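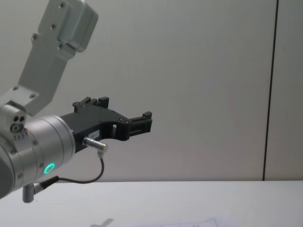
Fig. 1. Link, bracket and wrist joint, entering from the left.

Sterkside workshop notebook
3rd January
Subject: lime mortar for the Clesadbridge parapet, repointing trial

The December batches were brought out of the curing cupboard this morning and entered in the mortar book under their existing marks. Damp sacking had been kept over the trays throughout the holiday. The water tray beneath the lower shelf had fallen low and was refilled before anything was handled. The cupboard hygrometer is still reading unevenly and its figures have been left out of this entry until it has been checked against the one in the store.

Two sands are under comparison. The first is the washed sand from the Plevatby pit, which has been used at this workshop for pointing work on previous occasions. The second is the coarser Gazi sand, which the masons prefer for the wider joints on the downstream face. The lime is the same in both cases and was drawn from one delivery. Proportions were gauged by volume with the steel box, struck off level, and the sand was dried beforehand in order that bulking should not upset the measure.

Plevatby mix. Surface sound, pale buff, with a fine and even texture. Slight crazing is visible on the samples nearest the cupboard door, and none on those at the back. The arrises are clean. When scratched with the pointing key the skin resists well, although the material immediately beneath it is softer than expected at this age. It is recommended that these samples be returned to the cupboard and left alone until the next inspection.

Gazi mix. Greyer in tone, and noticeably open in texture where the float was lifted too early. No crazing was found. One sample has lost a corner, and this was recorded as a handling fault. The colour is the main reservation. Against the piece of old parapet stone kept on the windowsill the mortar looks cold, and it would stand out on the south side, where the original joints have weathered to a warm brown.

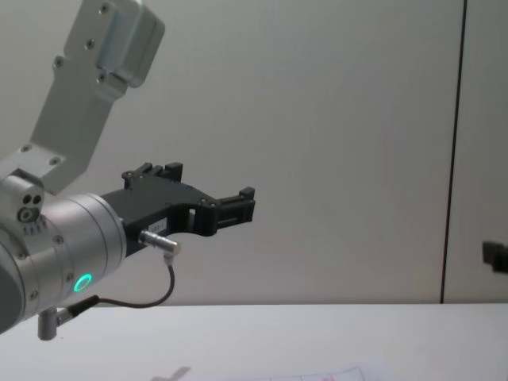 Fig. 2. Upper link and wrist, with the gripper directed to the right.

Weights. The reference sample from the Plevatby mix was weighed at 397 g on the bench balance, after the balance had been levelled and zeroed. The Gazi reference was set aside unweighed, being the one with the missing corner, and a replacement is to be chosen from the same tray. Colleagues are reminded that weights are to be written in the book at the time of weighing. Several December entries were evidently copied in afterwards from loose paper, and one of them cannot be reconciled with its tray mark.

Joint panels. Four brick panels were pointed with each mix before the holiday. The Plevatby panels have held to the brick on all sides. On the Gazi panels there is a hairline gap along the upper edge of some of the bed joints, which may be the result of insufficient wetting of the brick before pointing. The notes made at the time say only "wetted", without saying how often or how long before. A second set should be pointed with the brick soaked and allowed to drain until the surface water has gone, and the interval should be written down.
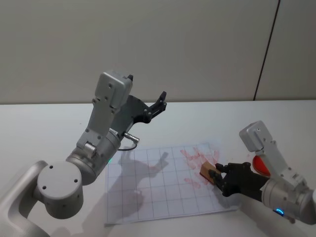 The question of a blended sand was raised in the previous entry and remains open. Blending would probably bring the colour closer to the old work while keeping some of the coarse grain that the wider joints require. It would also oblige the masons to mix two sands on site, on a bridge with very little room for heaps, and consistency from one day to the next would be difficult to maintain. Pre-blending here and sending the sand to Clesadbridge in sealed tubs would avoid this, at the cost of additional carriage. A small quantity should be made up for colour only before the matter is taken any further.

To be done:
Select and weigh a replacement Gazi reference.
Check the cupboard hygrometer.
Make up the blended colour samples and place them beside the parapet stone in daylight.
Soak brick for the second set of panels.
Order a new float, the edge of the present one being worn.

The trays were back in the cupboard by noon, with fresh sacking over the upper shelf.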